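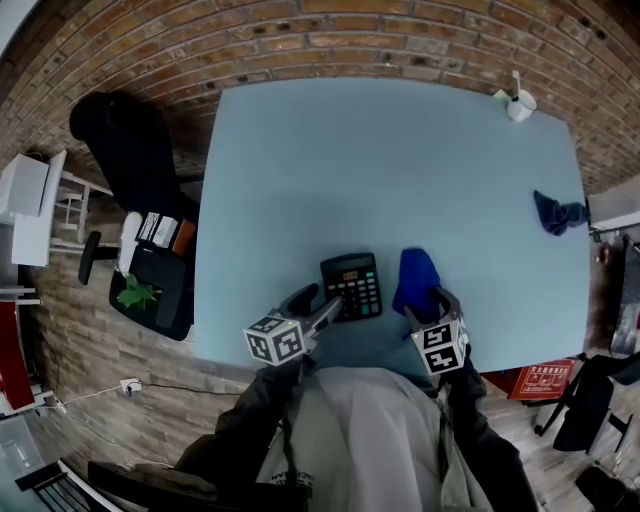 From: Beat Sutter
To: kustari-builders
Date: October 28, 2026
Subject: Re: [kustari-builders] Finger pads, and is the marker cube really worth it

On the list, Pladura wrote:

> I have printed both halves of the Kustari hand gripper and the
> trigger works, but the fingers stay open by a few millimeters at
> the tips even with the trigger all the way in. Did you shorten the
> link or change the spring? Also, what are you using on the inside
> of the fingers? Mine are bare plastic and everything slides out.
>
> Second question. I would like to skip the cubes. They are bulky
> and I keep knocking them together. Could I glue one flat marker to
> the back of each gripper and call it done?
>
> Last one, how long is a useful recording? I have been doing ten
> minutes at a stretch and the files are a pain.

Taking these in order.

The gap at the tips: I left the spring alone and shortened the link. The drawing in the Lerkden folder gives the link as 48 mm between hole centers, and that is right for the first version of the handle. The second version moved the pivot back and the drawing was never updated. If your handle has the small web behind the trigger, you have the second version. I filed the hole on my first pair until the tips met, then printed new links to match. Do the left and right separately. Mine came out slightly different from each other and I never found out why.

Check the screw at the pivot as well. If you tighten it until the side play is gone, the fingers bind in the last part of the travel and it feels exactly like a link that is too long. Back it off a quarter turn and try again before you reprint anything.

Pads: I tried bicycle tube first, glued on with contact cement. It grips well but leaves black marks on cloth, so I took it off. Now I use thin silicone sheet, roughed up on the back with sandpaper. Cloth is a good test. If you can bunch a corner of a rag, lift it and set it down where you want it without regripping, the pads are fine. Pressing keys on a calculator is the other one I do in every session. You want one fingertip to land on one key, and any slop in the pivot shows up right away as a wrong digit. My left gripper still had more of it than I liked in September, and a thin washer took most of it out.

The cubes: please keep them. I did try the flat marker. It works as long as the back of the gripper faces the camera, and then you roll your wrist to reach under something and the pose is gone. With the cube there is nearly always more than one face in view, and the solver is much calmer when it gets two. I compared a flat marker session against a cube session doing the same folding task. The flat one lost track 347 times, and most of those were during wrist rolls. I did not bother finishing the count on the cube because it was so few.

They do bump. I raised mine on a short post and that helped when working close together, but it also made the grippers top-heavy, and my wrists noticed after an hour. I would go with the post only if you do a lot of two-handed work in a small area. Print the cube hollow with thin walls either way. Use matte paper for the markers, leave the white border on, and glue the paper down all the way to the corners. One lifted corner gave me a whole evening of bad data that I blamed on the calibration.

Recording length: ten minutes is too long. I stop after each task, put things back wherever they end up, and start again. Most of my clips are under a minute. The folder stands at 676 clips now and I would throw out a good part of the early ones, where I moved too fast. Kaewkla suggested working at the speed you would use if you were handing something to a child, and that is close to what I do now. The importer has a limit of 3,000 frames per clip and will drop the rest without telling you, so if your long files look short after import, that is the reason.

A couple of things you did not ask about. Put the table where you can walk in from more than one side. I started with it pushed into a corner and every clip had the same approach angle. And change what is on the table between sessions. My first month was all the same few items in the same spots, and the arm learned the spots.

The new link file is in the Lerkden folder as link_v2b. The washer is an ordinary M4. I still have no good answer for the trigger return on the right hand, it is slow when the shop is cold, and if somebody has swapped in a different spring I would like the wire size.

Beat

--
kustari-builders mailing list
To leave the list, send a message with "unsubscribe" in the subject line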